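Volton Forecast: Missing Values FAQ

How many observations does a seasonal model need?
At least 90 for weekly data. Shorter series are fitted without the seasonal term.
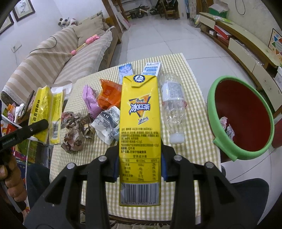 How are gaps in a series filled?
By linear interpolation between the nearest recorded values. Gaps longer than 30 periods are left missing and written to the log.

Can I turn interpolation off?
Set FILL to NONE in the run options. Leading and trailing missing values are always trimmed.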